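About Mistano

Who we are

Mistano is a small cooking school and spice pantry in Tovgate. We teach home cooking to people who want to eat well on a normal weekday, and we sell a short list of spices, flours and dried beans that we use in our own classes. We started with one kitchen bench, one borrowed oven and a class of four neighbours who wanted to learn how to fold dumplings. Today our members' list has 407 names on it, and many of those first recipes are still in the program.

The two of us who began the school both came to this country as adults. We learned English partly from cookbooks, so please forgive us if we sometimes write like a recipe. In the beginning we could not find the flavour we remembered from home, and for a long time we thought the fault was in our hands. Later we understood that the flour was different, the onions were sweeter, and the oven had its own ideas about temperature. Much of our teaching comes from those years of small failures with bread.

What we teach

Our classes are organised by technique and not by country. In the dough class you make a flatbread, a noodle and a steamed bun from nearly the same ingredients, and you feel with your fingers what happens when the water changes. In the pot class we cook beans, lentils and stews. The pickle class runs from May, when the evenings are already cool and people are happy to stand near a boiling kettle. It is the one which fills first, and we don't know why, because it is also the one that smells the most.

A class takes one evening or one morning. There are never more students than benches, so everybody cooks and nobody only watches. At the end we sit down and eat together, and this part we consider as important as the cooking. Most questions come when people have already a plate in front of them.
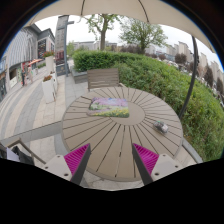

One of the round tables.

Beginners are welcome in all classes except knife skills two. You don't need to bring an apron. Please tell us of allergies when you book and not when you arrive, since we prepare the ingredients the night before. We can cook without nuts, without egg and without dairy in almost every class. For gluten it depends on the class, and in the dough class we are sorry to say it is not possible.

The Yao starter

People often ask about the name on our bread. Yao is our sourdough starter. It was given to us in a jam jar by a baker who was closing her shop, and the name was already written on the lid, so we kept it. We feed it every morning at 7 o'clock with rye and plain flour. Students of the bread class receive a spoon of it to take home, with a printed page of instructions. If yours dies, please write to us and we will give you another spoon. It happens to most people the first time, usually in the fridge, behind the yoghurt.

We bake with Yao a dark loaf, a white loaf with semolina, and in the cooler months a bun with cardamom. The loaves are for sale at the counter until they are finished. We don't take orders by phone for bread, only by email, because with dough on the hands it is difficult to answer.
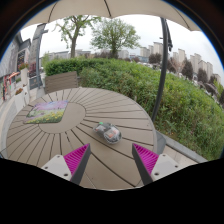

Outdoors, on the slatted tabletop.

Anum, our recipe collection

Anum is the project we are most proud of. It is a collection of family recipes from people who live in and near Tovgate, written down in their own words and then tested in our kitchen. At present it holds 127 recipes. Some came to us on the back of envelopes. Some were only told to us, with measures such as "a coffee cup, but the old ones" or "flour until it is enough". We test each recipe at least two times and we write the weight in grams beside the original measure, but we don't take the original measure out.

We don't correct the recipes to make them more modern. If a grandmother cooked her cabbage for three hours, then in Anum the cabbage is cooked for three hours. When we have a doubt we add a small note at the bottom and sign it as the kitchen. You may read the collection for free at our counter, in the grey binders, and we photocopy any page for you. A printed book is something we would like to do one day, but we prefer not to promise it.

If you have a recipe to give, bring it in any form and in any language. We will find somebody who can read it.

The pantry

In the pantry we keep 40 items and we try to hold it at this number. When something new comes in, something else goes out, after some discussion. We grind cumin, coriander and black pepper in small amounts, and the rest we sell whole. Jars can be refilled if they are clean and dry and have a lid that closes. Our favourite items at the moment are the smoked paprika, the chickpea flour and a dried lime that is very good in soup.

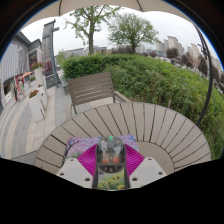

Another view outdoors, with the round table.

Visiting us

The counter is open in the mornings from 8 and closes at 2 in the afternoon. Evening classes begin at half past six, and we ask you to come ten minutes before to wash your hands and choose a bench. There is parking in the street behind the building, but it is narrow, and neighbours appreciate when you don't block their driveways. Bicycles can be left at the side gate.

Classes for private groups, birthdays and workplaces are possible outside the normal program. Write to us with the number of people and what you would like to cook, and we will answer within a few days with a proposal and a price. If you must cancel, we can move your place to another date when you let us know two days before.

Gift vouchers are sold at the counter and they have no expiry date.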